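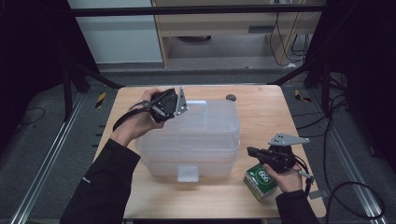
Where do you start with secondhand crime paperbacks if you don't want to spend much? Start with the authors who sold well in their day and then dropped out of print, and buy reading copies.

I've been doing this since my first winter in the city, when I lived above a launderette and the nearest bookstore was Cirnell. It's still there, with the crime in the back room, shelved more or less by author. Most paperbacks are 3 dollars. The ones in the glass case by the register are a different matter and I leave them alone.

In March I went in looking for a railway mystery Mitali Begum had told me to read. They didn't have it. I came out with five others, including two by Tatiana Hrubý, whose name I knew only from the ads in the back pages of other people's novels. She wrote 13 books about a provincial coroner named Kaufmann. I've now read four and would put them in this order: the second, the first, the sixth, the third.

The second is the best because Kaufmann is wrong for most of it. He settles on the piano teacher by chapter five and the reader goes along with him. The clue that clears her is a bus timetable, printed in full, and I skipped it like I skip every timetable. I went back afterward and it was all there.

The sixth has a good flood and a weak ending. The third has too many cousins. I drew up a family tree on the inside of an envelope and still lost track of which one had gone to sea.

My copy of the first has an owner's name on the flyleaf, Saron Abera, and pencil notes as far as page 90. She had the right murderer by page 60. I didn't.

Condition matters less than people say. Browned pages are fine. A cracked spine is fine if you're going to read the thing once or twice. I do check that the last chapter is there, after an evening with a Prurnell paperback that stopped a few pages before the confession. Smell is up to you.

The later Kaufmanns are harder to find. Kidus Tsegaye has the eleventh and says it runs to more than 400 pages, which seems long for a coroner. He's lending it to me when he's done.

Next up is the fourth, then the railway one if it ever appears.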